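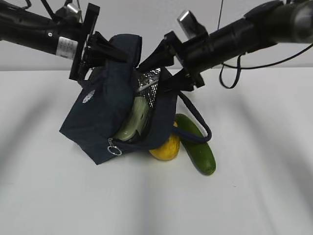 A navy lunch bag with a foil lining, unzipped.

The case against the insulated lunch bag

Every January the stores put lunch bags by the door, next to the planners and the hand weights, and every January I am told that mine will pay for itself. I have owned 12 of them. I would like to see the arithmetic.

The pitch goes like this. You spend too much on sandwiches downtown, so you buy a soft bag with a shiny lining, pack it the night before, and the savings pile up. The Koreo store in Gollcombe had a sign over the display last week promising 181 lunches a year. Who eats 181 packed lunches? I kept a tally on the fridge last year and quit in the spring, when the leftovers ran out and so did my patience.

My doubts start with the foil. It looks scientific, all that crinkle and glare, and people treat it like a refrigerator with a zipper. A thin lining slows things down a little. Without an ice pack your yogurt is going to be warm by noon, and with an ice pack there's no room for the yogurt.

Then there is the shape, or the lack of one. A soft bag slumps. Put a container in flat and it ends up on the diagonal before you reach the bus stop, and any dressing in it goes looking for the lid. I have tried wedging things with a dish towel. I have tried the stiff-bottomed kind, which stayed stiff until December.

Cleaning is worse. The seams at the corners catch crumbs and whatever leaked, and the label says wipe only. Wipe with what, a toothbrush? My office on Ultolside Road has a shelf of abandoned bags above the microwave, and I don't believe their owners forgot them. I think they opened them once after a long weekend and made a decision.

I will grant that a bag beats a plastic grocery sack, and that dark fabric hides a lot. If you already own one and use it, good for you, keep going. But a bag doesn't make the lunch. Somebody still has to stand at the counter at night slicing cucumbers, and that was always the part I was bad at.

7 January 2010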